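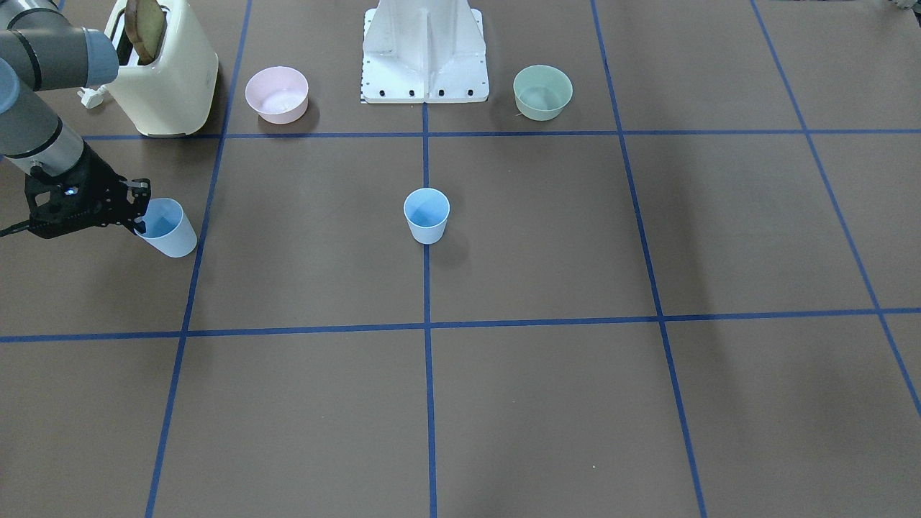
Re: [barholm-eats] Thongsuk - worth the drive?

December 28, 2022

On the list, someone wrote:

> Has anyone been to Thongsuk since they moved out to Brerkville?
> We used to go to the old location every other week for the boat
> noodles, and I'm nervous. The menu online looks twice as long as it
> was and there's a sushi page now. Also, is the parking as bad as
> people say?

Went last night, and again for lunch today, which should tell you something about either the food or my self-control.

The boat noodles survived the move. The broth is still dark and a little funky, with enough cinnamon that my sweater smells like a candle store. The pork balls are bouncier than I remember. The bowl has gotten smaller, or I've gotten larger since June. They'll do it dry if you ask, but then you have to ask for the broth on the side, and you will want the broth on the side.

The crispy pork with Chinese broccoli was good the first time and sad the second. At dinner the skin shattered. At lunch it had the texture of a wet belt. I suspect lunch gets whatever dinner didn't finish, so plan accordingly.

I did not try the sushi. I like these people and would like to keep it that way.

Heat levels now run from 1 to 5. I ordered a 3 on the papaya salad and got something I could have fed to a toddler, so at lunch I went up to a 4 and lost feeling in my upper lip. There seems to be a cliff between them. Sticky rice is extra and comes in a plastic bag, as it should.
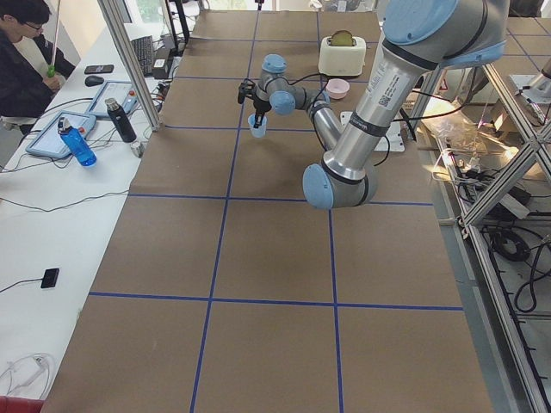

The long table, paper down and taped.

Parking: the lot has 21 spaces and shares them with a gym, so any time after work it's full of people who drove a block to go run on a treadmill. I circled for some 3 minutes and gave up. The street behind is free and I had no trouble there.

As for whether it's worth the drive from Barholm, I'd say yes for the noodles, at dinner. If you only want pad see ew, Bretorlow still makes a better one - wider noodles, more char - and you can be home before it gets cold. Their curries remain a kind of warm sweet milk, though, so don't get ambitious.

Does anybody know if Thongsuk still does the coconut pancakes on weekends? I asked twice and got two different answers.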